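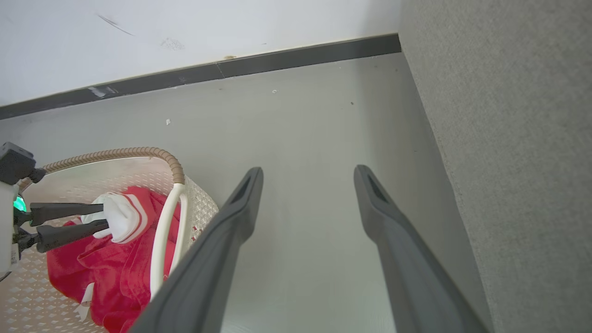

Allham Community Choir: progress report to the Dalsgaard Fund, second quarter

Where we have got to

You gave us 800 pounds to get more people singing in Allham. More people are now singing in Allham, though the tenors remain a matter of faith. We have 9 new members, all but one of them altos.

Rehearsals are on Tuesday evenings. Danai Pappas has taught us two songs from scratch and most of a third, which we stop before the key change.

Spending so far

Sheet music, hall hire and the piano tuner have come to 495 pounds. The tuner charged us 100 of that and left looking older. We had put down less for him in the budget - the piano had other ideas.
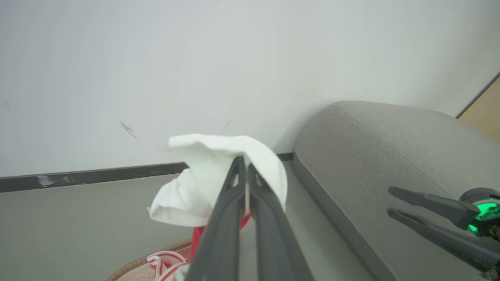
Leidy Guzmán would like it noted that the altos are perfectly happy to sing the tenor line, have been doing so since March, and would appreciate some credit for it in writing. Credit is hereby given.

What comes next

We are due to sing at the Wostia summer fair, on a stage we share with a brass band. The band goes first.
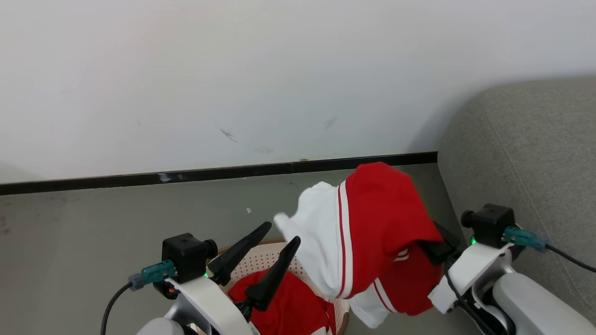 After the fair we plan a joint evening with the Udska singers, who are better than us and very nice about it. The rest of your grant will go on their coach and our folders. We still need a tenor.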